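Danladi Opens Furnished Rental Homes at Former Otwood Dairy Site

First 26 homes available to tenants from July; applications open now

OTWOOD, 20 January 2023 - Danladi, the regional housing company, today opened applications for the first phase of its furnished rental development on the site of the former Otwood dairy. The first phase has 26 homes in two buildings on the east side of the site. When all phases are finished, the development will have 100 homes, a shared laundry building, a bicycle store and a small public garden facing Creamery Road.

The homes are intended for people who need a place to live for between six months and three years. Danladi expects most tenants to be hospital and school staff on fixed contracts, apprentices, people between house moves, and households new to the area who do not own furniture. Each home is let with its furniture, window coverings and kitchen appliances included in the rent.

Monthly rent for a one-bedroom home in the first phase starts at $1,379. The figure includes water, trash collection and building insurance. Electricity and internet service are billed separately to the tenant. There is no separate furniture fee, and the security deposit is equal to one month's rent.

Background to the project

The Otwood dairy closed its bottling hall more than a decade ago. The main hall was taken down after a roof survey found that the steel had corroded at the supports. The brick office building and the gatehouse were kept. The office building has been converted into eight of the first-phase homes, and the remaining homes are in a new three-story building next to it. The gatehouse will be used as the site office during construction and will later become the parcel room.

Danladi bought the land from the dairy's former owners and applied for planning approval the following spring. The approved plan was changed twice in response to comments from neighbors. The parking lot was moved from the Creamery Road side to the rear of the site, and the height of the third building was reduced by one floor. A footpath between Creamery Road and the bus stop on Mill Lane, which had been closed since the dairy shut, will reopen to the public with the first phase.

Groundwork took longer than planned. Two brick-lined tanks that did not appear on the old drawings were found below the loading yard and had to be emptied, inspected and filled. This moved the opening of the first phase from the winter to the summer. The schedule for the later phases is not affected.

Furniture chosen for repair

Furniture for the development is being supplied by Fondex, a contract furniture firm that has worked with Danladi on two earlier buildings. The agreement covers tables, chairs, beds, sofas and storage for all phases, together with spare parts for 18 years.

The spare parts were the main point in the selection. In its earlier furnished buildings, Danladi found that most furniture was thrown away because of one broken or worn part. Chair seats, drawer runners and table feet were the most common. Under the new agreement, those parts can be ordered one at a time and fitted by Danladi's own maintenance staff with ordinary hand tools.

Colors have been kept to a short list of light tabletops, dark upholstery and pale walls, so that an item can be moved from one home to another without looking out of place. Patterned fabrics were ruled out at an early stage for the same reason. Tenants who have their own furniture may ask for individual items to be removed before they move in. The rent stays the same in that case, and the items are stored at the site. 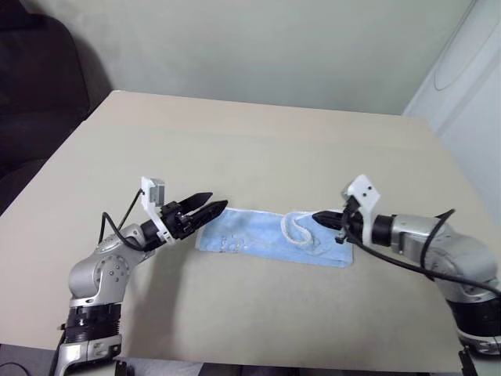

What is included in each home

Every home in the first phase has a table and chairs, a sofa or armchair, a bed frame and mattress in each bedroom, a wardrobe, a bookcase and a desk lamp. Mattresses are new at the start of each tenancy. Kitchens have a stove, a refrigerator and a range hood. Dishes, pans, bedding and towels are not included.

Floors are linoleum in the living areas and tile in the bathrooms. Walls are painted with a washable matte paint. Tenants may hang pictures from the rail fitted along the top of the living room wall. Drilling or nailing into the walls requires written permission from the site office.

Seven of the first-phase homes are on the ground floor with step-free access from the parking lot. Four of these have wider doors, a level-entry shower and lower kitchen counters. Applicants who need one of these homes should say so on the application form, and they will be considered for them first.

Heating and hot water

Heating and hot water come from a shared system in the basement of the new building, installed and maintained by Clirnano. Each home has its own meter and its own thermostat in the hallway. The cost of heat is charged monthly according to the meter reading, with no fixed charge in the months from May through September.

Clirnano will also look after the ventilation units. Filters are changed twice a year, and tenants will receive written notice one week before each visit. The visits normally take less than half an hour. Tenants do not have to be at home, provided that pets are kept in a closed room or a crate.

Laundry building

The homes do not have connections for washing machines. Washers and dryers will be available in the shared laundry building, which opens on the same day as the first phase. Machines can be booked from a screen at the entrance or by phone. The building will be open every day from 6 a.m. to 10 p.m., and there is a drying room with lines for people who prefer not to use the dryers.

The laundry building stands on the foundation of the old boiler house. Bricks from the boiler house were cleaned and used again in its front wall and in the low wall along the public garden.

How to apply

Application forms are available from the Danladi office on Station Street and from the site office in the gatehouse. Completed forms can be returned to either office or sent by mail. Applicants will need to provide proof of identity, proof of income and the name of a previous landlord, if they have one. People who have not rented before may provide a letter from an employer or school instead.

Applications are handled in the order in which they are received, apart from the accessible homes mentioned earlier. Danladi will reply to every applicant in writing. Those offered a home will be invited to see it before signing a lease and will have ten days to decide.

Leases run for a minimum of six months. After the first six months, a tenant may end the lease with one month's notice. A lease can be extended up to a total of three years. Cats and small dogs are allowed in ground-floor homes and in the homes in the former office building, with a limit of one animal per home.

Viewing days will be held at the site before the first leases begin. Dates will be posted at both offices and on the notice board by the Creamery Road gate. Visitors are asked to use the Mill Lane entrance while paving work continues on the Creamery Road side. Sturdy shoes are recommended.

Next phases

Work on the second phase is scheduled to begin once the first tenants have moved in. It consists of one building with a mix of one-bedroom and two-bedroom homes, along with the bicycle store. The third phase completes the row along the rear of the site. The public garden will be planted after the last of the heavy vehicles have left.

Construction traffic will continue to use the Mill Lane entrance and will be limited to weekdays between 7:30 a.m. and 5 p.m. Neighbors with questions about noise, dust or parking can contact the site office during the same hours.

About Danladi

Danladi builds and manages rental housing for short and medium-length stays. The company keeps its own maintenance staff and manages all of its buildings directly. Its head office is on Station Street in Otwood.

Media contact

Danladi Press Office
Station Street, Otwood
Requests for site visits, floor plans and photographs should be made in writing to the press office at least three working days in advance.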